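Recreation Facilities and Their Upkeep
Handout 4: The pool table, and what people say about it

Read this before the session on game rooms. Bring it with you, along with the cost sheet from Handout 3.

Why a whole handout on one table

A pool table is usually the most expensive single thing in a game room, and it attracts more confident bad advice than anything else in the building. Most of that advice comes from people selling something. My aim is to get you to ask where a rule comes from before you write it into a maintenance plan.

Claim: the cloth must be replaced every year

Must it? The Dullska catalog says so, and Dullska sells cloth. Cloth wears with play and with dirt, and the calendar has very little to do with it. A table in a quiet staff lounge can go years. One in a busy student hall may look tired by May. Look for shiny tracks, thin patches near the spots where balls are set up, and pulled threads. Run your palm over it. If you find none of those things, keep your money.

Lăcrămioara Văduva ran the Arnach student hall for a long time, and she let me copy her log for this course. Over one stretch it shows 73 bookings before the first note of visible wear, and that note concerns a single patch by the foot spot. I don't offer this as a law. It is one table in one hall. It is still more evidence than the catalog gives.

Claim: food and drink do no harm if people are careful

I used to let this one go by. I no longer do. The people who say it are nearly always the ones holding the food. Crumbs and salt work down into the cloth, and grease from fingers ends up on the balls and then everywhere the balls go. A brush lifts the loose stuff and does very little about the grease.
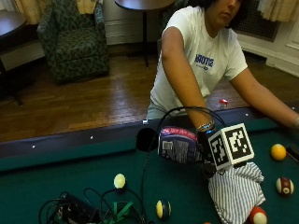
A sign on the wall is the usual answer, and I have yet to see figures showing that signs work. A side table within arm's reach seems to do more, simply by giving people somewhere else to put things down. Iulian Pop disagrees with me on this and thinks a firm attendant is the only cure. He may be right for a hall that can pay one. Put both options in your plan with their costs, and say which you would choose.

Claim: you need special cleaner for the balls

The Solier leaflet recommends its own polish, a cloth to go with the polish, and a machine to go with both. Lukewarm water, a drop of mild dish soap and a soft towel will deal with ordinary chalk and finger marks. Dry the balls fully before they go back on the cloth. Polish makes them shinier, I grant that. Whether shinier balls play better is a question I would like to see tested by somebody with no polish to sell.

Claim: vacuum it like a carpet

No. A vacuum with a spinning brush can pull at the cloth. Use a proper table brush, straight strokes in one direction, from the head of the table to the foot. Some people vacuum gently afterward with a plain nozzle and low suction. I have no strong view on that, provided the nozzle never drags.

Claim: the table is level because the installer said so

Check it yourself. Roll a ball slowly along the length of the table, then across it, then send it back the other way. If it drifts to the same side of the room both times, the table is out. Do this before the cloth is changed and again after. Ursu, the firm we will visit, quotes 180 for leveling two tables on one call. You should know whether you need it before you ask for it.

Rails are harder to judge. A dead cushion gives a dull thud and a weak rebound, but so does a badly hit ball. Try the same shot several times at several points before you blame the rubber.

For the session

Choose a table you can get at. Write a single page on its condition, using only things you checked with your own hands or eyes. Leave out anything you were told, unless you name the teller and what they stand to gain.

Then draft a weekly routine that one person could finish in a short shift. Be ready to defend each step. "It's what everyone does" will be struck out in red.

Suggested reading: Văduva's log, pages 2 to 4, on the shelf by the door. Please put it back.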